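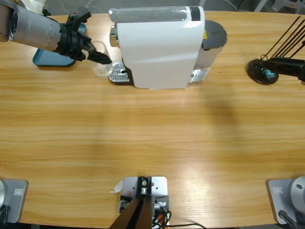
Unit 6. Glare, Reflection and Surface Finish in Interior Lighting

Reading for this unit: course reader, sections 6.1 to 6.5. Bring the worksheet from Unit 5, as the luminance values are reused.

6.1 Terms

Illuminance is the light arriving at a surface, measured in lux. Luminance is the light leaving a surface in a given direction, measured in candelas per square meter. The eye responds to luminance. A lighting layout that meets its illuminance target can still be uncomfortable if the luminances in the field of view differ too much.

Reflectance is the share of incoming light that a surface sends back, given as a number between 0 and 1. It says nothing about direction. Two tabletops with the same reflectance can look very different under the same lamp if one is matte and the other is polished.

6.2 Types of reflection

Specular reflection: light leaves at the same angle at which it arrived, measured from the normal. Mirrors and still water are the usual cases.

Diffuse reflection: light leaves in all directions. For an ideal diffuse surface the luminance is the same from every viewing angle and is given by

L = E x R / pi

where E is the illuminance in lux and R is the reflectance.

Mixed reflection: most finished surfaces combine the two. Varnished wood scatters part of the light from the grain below the coating and reflects another part from the coating itself. The result is an even base color with a bright patch that moves when the viewer moves. The patch takes on the color of the source more than the color of the wood.

6.3 Worked example

A matte desk has a reflectance of 0.4 and receives 300 lux. Its luminance is

L = 300 x 0.4 / 3.14 = 38 cd/m2

The same desk next to a window receives 2,000 lux on a clear morning:

L = 2,000 x 0.4 / 3.14 = 255 cd/m2

Now assume a glossy clear coat that reflects 4 percent of the light specularly at near-normal incidence. If the window has a luminance of 1,000 cd/m2, its image in the coat adds 40 cd/m2 to the base value. Under the 300 lux condition this doubles the luminance of the affected area. Under the 2,000 lux condition the increase is 16 percent and is far less disturbing. Gloss is therefore judged against the surrounding luminance and not by its absolute value.

The figure of 4 percent holds only near the normal. At grazing angles the specular share climbs steeply, and past 80 degrees most clear coats act as fair mirrors. A person seated at the far side of a long table, looking across it toward a window, is in the worst position.

6.4 Glare

Disability glare reduces the ability to see detail. Light scattered inside the eye lays a veil over the retinal image and lowers contrast.

Discomfort glare causes annoyance or fatigue without any measurable loss of vision. It depends on the luminance of the source, its apparent size, its position relative to the line of sight, and the background luminance.

Veiling reflections are a separate case. They occur on the task itself, for example on coated paper or a screen, and reduce contrast between the detail and its background. Raising the illuminance does not help if the extra light comes from the same direction.

6.5 Shadows

A small source gives a shadow with a sharp edge. A large source gives a soft one, in which a dark core (umbra) is surrounded by a gradient (penumbra). The width of the penumbra grows with the size of the source and with the distance between the object and the surface receiving the shadow. It shrinks as the source is moved farther away.

6.6 Case: Wamer reading room

The Wamer reading room has windows along one long wall and two rows of ceiling fixtures parallel to it. The original tables had a high-gloss finish. Readers on the inner side of each table faced the windows and reported eye strain on clear days. Readers on the outer side did not.

Two proposals were compared. The Sadetti proposal kept the tables and fitted horizontal blinds. The Lü proposal kept the windows clear, refinished the tops in satin and turned the tables so that the line of sight ran parallel to the glass. The second was adopted. Turning the tables removed the windows from the center of the visual field, and the satin finish spread what was left of the reflection over a wider area at a lower peak.

Problems

1. A white matte countertop has a reflectance of 0.8 and receives 300 lux. Find its luminance.

2. Repeat problem 1 with a 4 percent specular coat reflecting a lamp panel of 2,000 cd/m2. Give the ratio of the bright patch to the base.

3. Sketch the umbra and penumbra of a vertical post lit by a strip lamp, first with the strip parallel to the post and then at right angles to it. Mark where the shadow edge is sharpest.

4. For the Wamer room, state one drawback of the Sadetti proposal in winter.

Submit problems 1 to 3 on paper. Problem 4 will be discussed in the April section meeting.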